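Bench & Corner Tips
Sarkelside Home Workshop Page
26/09/2022

Small workspace, no drawers. What works for us.

Get it off the floor first. Wire mesh baskets on the walls, one per wall is plenty. Tape and the little bits in one, the awkward metal tool in the other. Screw them in properly, not sticky pads. Sticky pads let go in June, every time.

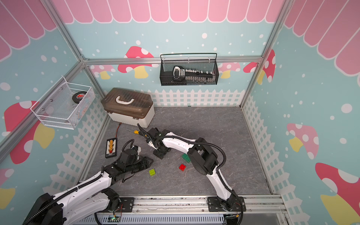
White basket left, black basket back. Toolbox in the corner.

Cheap wall print hides a lot. Ours has mushrooms and pink awnings, kids picked it. Wipe with a damp cloth, no sprays, the ink lifts. Do the corners before you hang anything or you'll be taking it all down agian.

Toolbox: get one with a see-through lid and a handle on top. Back corner, always the same corner. Lid you can see thru saves opening it five times for one bit. The Grorkar ones stack, the Lindemann ones don't, check before you buy two.
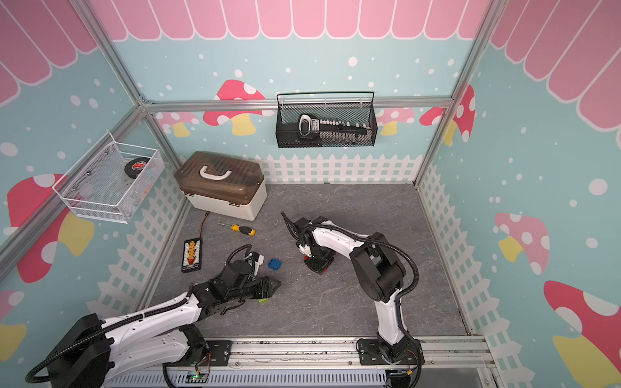
Screwdrivers. Bright handles only. Yellow is best on a gray floor, black ones vanish. Put it back when the screw is in, not at the end of the day. Same for cables, a twist tie on each and nothing trailing where you put your feet.

Toy bricks. The big toddler kind get everywhere. Five minutes before supper, one color at a time, reds first then greens. Goes faster than grabbing handfuls and the little ones will join in if you call out the color.

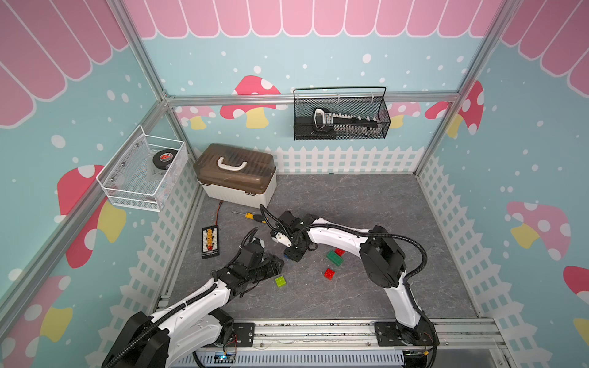 Washing them: mesh bag, warm water, drop of dish soap. Shake hard, studs down on a towel overnight. Old toothbrush for the hollow part of the studs, crumbs love it in there. No dishwasher unless the maker says so.

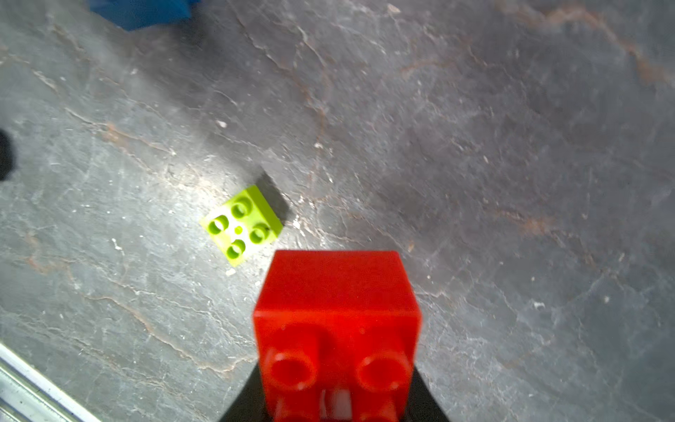
Sarkelside Home Workshop Page, Issue 168, p. 5

Marbled or stone-look flooring hides dust but also hides screws. Run a magnet over it before anyone kneels down. Sweep from the back wall out. Luvulwood floor soap is fine on ours, half a capful per bucket, more than that leaves a film and you'll be rinsing twice.

Next issue: jar lids, and what to do with odd hinges.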